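3/3/23
Femance sim kit, trial license, second session

Install finished on the bench machine. The vendor's February build would not load our arm model; the current one does, after renaming two joints in the config. Pao-chu Ko has the diff.

Test for today: internal grasp on the kitchen counter layout supplied with the kit. Stock grasp planner, no tuning. 39 runs, object poses jittered between runs, knife and fruit bowl left in as clutter.

Results
Completed lift: 18
Fingers contacted rim on approach, run aborted: 15
Planner timeout: 6

Rim contacts are mostly a heading problem. The planner picks a wrist angle before it checks finger clearance, so on a tapered cup it comes down slightly off center. Onden's planner checks in the other order and should be run on the same poses before we compare prices.

Render time is acceptable. Shadows cost more than expected; turning them off cut step time by more than 70 percent. Leave them on for anything going to the vision side.

Docs are thin. The friction parameter is listed without units. Asked Nic Giolla support, no answer yet.

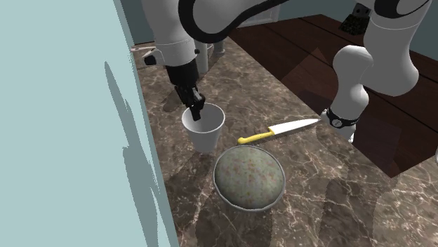 Fig. 1. Counter layout, gripper fingers inside mouth of cup. Stock planner, shadows on.

Open items
- Repeat with wrist angle fixed by hand.
- Export poses in Pliven format for the Onden comparison.
- Check whether the trial license covers a second seat.
- Cup mass in the config looks too high. Weigh a real one.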